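Bon, petit fil sur mon rapport compliqué au financement participatif, vu qu'on m'a encore demandé ce que je pensais du projet Fernico. Installez-vous.

1/ Pour ceux qui débarquent : Fernico, c'est un livre sur les affiches de théâtre, imprimé en risographie chez Dreßler. 166 pages, trois couleurs, couverture cousue. Évidemment que j'ai craqué !

2/ Le truc, c'est que je m'étais juré d'arrêter. En juillet j'avais encore sept projets en attente, dont un jeu de tampons typographiques que j'avais complètement oublié (il est arrivé, il est superbe, je ne m'en sers jamais).

3/ Ce qui m'a eue cette fois, c'est la page de présentation. Pas de vidéo avec piano triste, pas de compte à rebours. Des scans, un devis, un calendrier -- et un paragraphe entier sur le choix du papier. Je suis faible face aux gens qui parlent de papier.

4/ À côté de ça j'ai regardé Altov, la lampe modulaire que tout le monde partage. 2 370 contributeurs, bravo à eux, mais je n'ai toujours pas compris qui la fabrique. J'ai posé la question en commentaire, on m'a répondu avec un cœur.

5/ Ma règle maintenant : je lis les mises à jour des anciens projets avant de sortir la carte. Mostel, par exemple, c'est leur troisième revue. La deuxième avait du retard, ils l'ont dit tout de suite, avec les photos des feuilles mal calées. Ça me donne envie de remettre 28 euros, les yeux fermés.

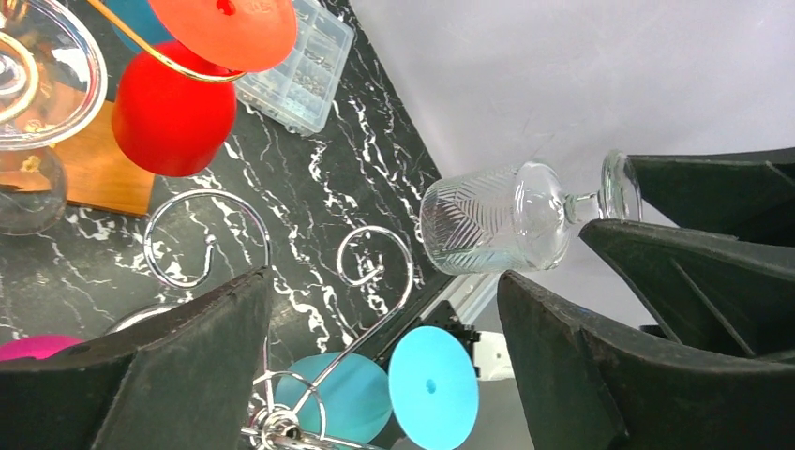
6/ Et puis je préfère les petits paliers. Le palier « mécène » avec le tirage signé, la visite d'atelier et le sac en toile, très peu pour moi. Des sacs en toile j'en ai assez pour équiper le quartier.

7/ Si vous avez des projets d'édition en cours à me signaler, je prends (surtout fanzines et gravure). Les lampes, non merci, j'attends déjà la réponse d'Altov.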